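Let the Kids Be Bored on Saturday

My neighbor Ihor Pylypenko has a calendar on his fridge that scares me a little. It has four colors on it, one for each kid and one for the dog, and on Saturday all four colors run from breakfast until supper with barely a white square between them. Swimming, then Ukrainian school, then a birthday party out in Trinwood, then something called "creative movement" that I still can't explain to you.

I like Ihor a lot. He's a better dad than I am on most days, and I'm not picking on him – my own fridge looked just like that two years ago. But I've come around to thinking that we're doing our kids a bad turn by filling every hour, and I want to make the case for the empty afternoon.

When I was nine my mother would open the back door and that was the plan. We lived out on Hrynyshyn Road then, with a ditch on one side and a field on the other, and I must have spent 30 hours one summer trying to dam up that ditch with bricks and an old door. Did I learn anything? Probably a bit about water. Mostly I learned what it feels like to want to do something when there isn't a grown-up in charge of the wanting.

I think that part is what goes missing. A class is a fine thing, but somebody else has already picked the goal. They've picked the tools too, and how long you get, and when to clap. A kid can go through years of that and get really good at it and still stand in the living room with a free hour and no idea what to do with herself. My daughter did exactly this. She asked me what the activity was. I said there wasn't one, and she looked at me like I'd told her the water was shut off. 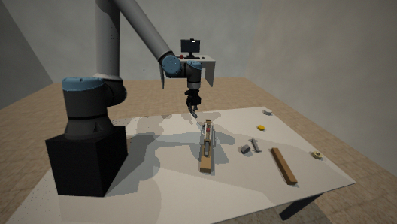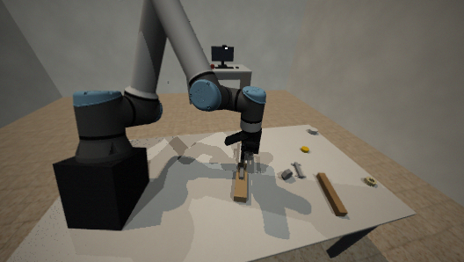

A robot arm over a white table, in two simulated views.

So we quit some stuff. We dropped the Dutora music program, which cost us $456 a term and which she'd been crying about in the car anyway, and we didn't put anything in its place. The first few weekends were awful, I won't lie. There was whining. There was a lot of lying on the hall floor. My wife and I came very close to signing her up for pottery just to get some peace!

Then one afternoon in November it got quiet, and I found her under the dining table with a flashlight and a pile of couch cushions, running a hospital for socks. It went on for weeks. The socks had charts.

I know what people will say, because Ihor has said it to me over the fence. Both parents work. The streets are busier than they used to be. If you leave kids alone they'll just find a screen. All true, and I don't have a perfect answer for the screen one (we put ours in a drawer, and there was shouting). And some kids really do love their classes. If yours runs to the car for the Punosach chess club, for heaven's sake let him go.

But leave one afternoon. Just one, with nothing written on it, and then stick with it through the whining, which in our house lasted around 2 hours each time and then got shorter. Don't suggest things. Don't buy a kit. Go fold some laundry and keep your mouth shut, which for me was the hardest bit by far.

Ihor says he'll think about it once swim season is over.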